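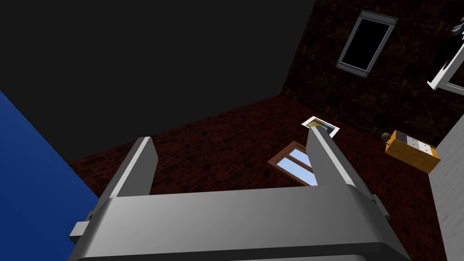

Setting up a wrist view for a two-finger gripper takes more care than choosing the gripper. Do it in simulation first, on the room model you will be using for the chores, and with the fingers open. The palm should sit square along the bottom of the view with both fingertips inside it. In our open position the gap is wide enough to see the framed picture and the small wooden window between and beside the fingers, so a drawer handle in that gap would be seen before contact. The right finger still hides part of the window. Expect the same loss on any small target that sits to that side, and approach from the left if the task allows it.

Home – Kitchen – Workshop – Bench Notes – Contact

Comparing wrist and body views for household jobs
By Laine Ots, 9th February

A tilted room in the wrist view is normal. The camera turns with the wrist, so walls and ceiling turn with it. Do not correct this in software until you have checked that the controller uses the same rotation. On the Sikora controller the setting is stored per arm. On the Mutex it is shared, and changing one side changes both.

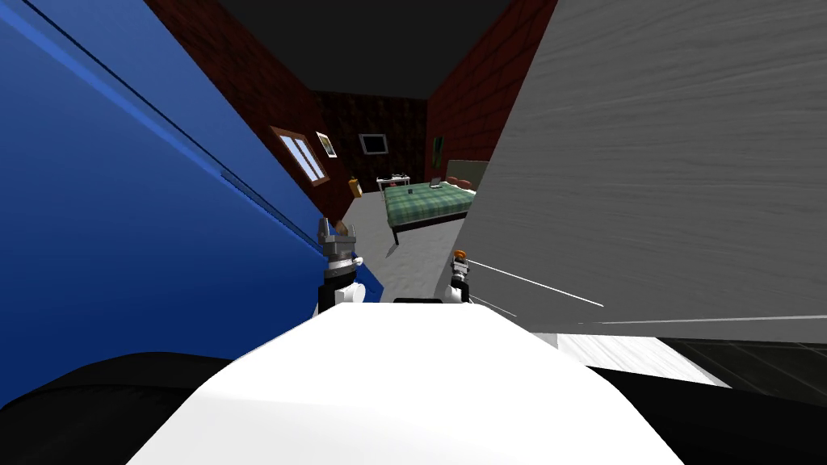 Page last changed: June, by J. Munro (body view section)

The body view answers a different question: where the two grippers are in relation to each other and to the furniture. Both show just past the white body, the left one upright against the blue panel and the right one smaller and farther off. The bed and the table by the back wall are also in view, but only through the gap between the two large panels. Move either arm before judging reach in that gap.

Test procedure

Run each view for 80 trials on the same drawer, at the same arm speed. Close to a 5 mm gap, hold for 2 seconds, then open. Record a miss when either finger touches the drawer front before the handle. Keep the lighting fixed for the whole run.

With the wrist view alone, the Sikora cleared 96 percent of our drawer trials. The Mutex was slower to settle after a wrist turn and we stopped its run early – the figures are not worth printing. Adding the body view made no difference at the drawer. It helped when both arms had to lift a folded blanket, where the wrist views lose sight of each other.

Save the open position under its own name before changing finger plates. Arkumdale plates are thicker at the tip and need the zero set again.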